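Condden Football Club confirms squad registration and hydration schedule for 2022-23 season

CONDDEN, September 5, 2022 – Condden Football Club has completed its squad registration for the new league season and has appointed Pacita Cabrera as head of physical preparation. The appointment takes effect immediately. Cabrera joins from Wernus Athletic, where she was responsible for conditioning across the first team and the under-21 side.

Her contract runs for two seasons, with an option for a third. She will report to Lilibeth Sarmiento, the club's director of football, and will take charge of load monitoring, return-to-play testing and match-day fluid intake. The last of these was previously divided between the medical and kit departments.

"We had good data on distance covered and very little on recovery," said Sarmiento. "Pacita has worked with both. The squad played three matches in eight days on two occasions last February, and our running output fell in the final half hour of each third match. We want that corrected before the winter fixtures."

The club will continue to use the Flitex tracking vest in training and in all league matches. Data from the vests will be reviewed on the morning after each match and again before the following session. Players returning from a muscle injury must complete two full sessions at match intensity before they are considered for selection.

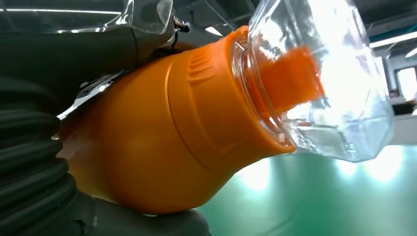
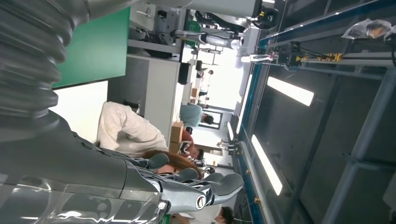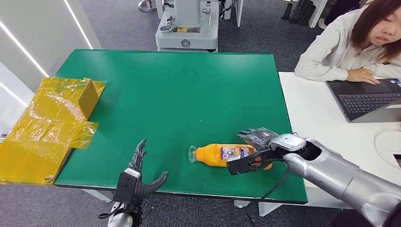 Under the revised match-day procedure, each player is weighed in training kit before the warm-up and again within 20 minutes of the final whistle. The difference is used to set an individual fluid target for the next match. Drinks are prepared by the physical preparation staff and placed at both ends of the technical area. Plain water and the electrolyte mix must be easy to tell apart at a glance, so the mix will be carried in orange plastic bottles, the same colour as the one lying on the green tabletop, and water in clear ones. Bottles are not to be shared between players, and any left on the pitch at half-time are collected and emptied.

The procedure was tested with the under-21 side during pre-season. Cabrera said that the first team would adopt it in full from the next home fixture.

"None of this is complicated," she said. "It needs the same people to do the same job at every match – home and away – and to write the numbers down. I will look at the first set of results after six league games and adjust the targets then."

Two further changes have been made to the football staff. The post of second goalkeeping coach has been discontinued, and the academy's strength programme will now be planned jointly with the first team. There are no changes to the coaching staff of the women's team.

Condden will play their home matches at the Ogura Ground, as in previous seasons. The capacity for league fixtures has been set at 3,487, of which 267 places are reserved for visiting supporters. The club has sold 2,341 season tickets. Sales remain open at the ground office, and holders of last season's tickets may keep their existing seats on payment of the renewal fee.

Media accreditation for home matches is limited by the size of the press area. Applications should be made in writing to the club office at least three working days before the fixture. Requests to interview Pacita Cabrera or Lilibeth Sarmiento should be sent to the same office, marked for the attention of the press officer.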